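Zendberg open-front bins with foam inserts, after one summer of small parts

I bought four of the Zendberg picking bins in May for the control parts I use when I repair old machine panels. Before them I kept everything in cookie tins, and every repair started with me turning a tin over on the table. The bins are sold by Hoxha, article 3889, with the foam insert in the same package. I paid for them myself and Hoxha does not know that I write this.

My requirements were simple. I wanted to see the parts without lifting a lid, I wanted to reach in with one hand, and I did not want the push buttons to get scratched. A scratched button cap is a small thing, but my customers see it every day. 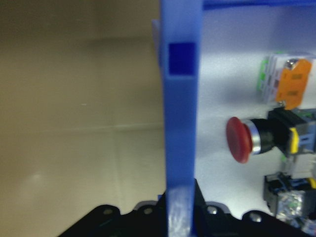
Mounting is the first point where I must complain a little. The bins can stand on a table or hang on a rail, and the rail is sold separately by Rirnoden. My plan was to hang them close to the place where I test the parts. The bright white panel there already has electrical components mounted on it, and I did not want to move even one of them to make room for a rail. So all my bins stand on the table. If you have a free wall, please measure it before you order, including the space for your hand above the bin. The leaflet gives only the height of the bin itself.

On the table they do well. They are light when empty, but they do not walk away when I take something out. The low angled lip is the best part of the design. I can pull a part toward me and lift it over the lip, and I do not need to put my fingers straight down between the other parts.

The foam insert I like more than I expected. It is white, so a small black housing is very easy to find on it. It also shows dirt fast, and mine needed washing after 14 days. Warm water and a little soap are enough, but let the foam dry completely before you put contacts back on it. I lost one evening by being impatient with this. The cut of the foam is not perfect either – in one bin I had to trim a corner with a knife.
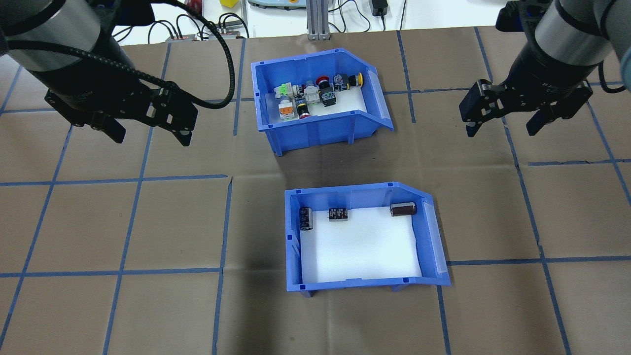 Page last changed: 16 August 2025

A few readers asked how much fits inside. My answer is that it depends on how tidy you want to be. With push buttons, switch blocks and a red mushroom-head emergency stop lying on their sides, packed closely against each other, there is still a free strip of foam on the right. I would not fill that strip. When the bin is full to the lip, the parts at the bottom are hard to reach and you are back to the cookie tin.

I also recommend to keep a second bin almost empty next to the full one. During a repair I move the parts I have already checked into it, and in this way I do not check the same switch again.

The covering of the table is brown kraft paper with a grid of dark blue masking tape. It costs little, and I can put a bin back in the same square every time. The paper gets creases and the tape bends with it, so do not expect a straight line for long. Evon makes a rubber mat with printed squares, which I tried at a friend's workshop. It lies flatter, but for me the paper is enough.

What I miss is a label holder that stays in its place. The one in the package slides out when I lift the bin by the front, and now I write on tape instead. A divider would also be welcome, even as an extra to buy.

I give the bins 4 out of 5. I will order two more when Hoxha has the blue ones in stock again.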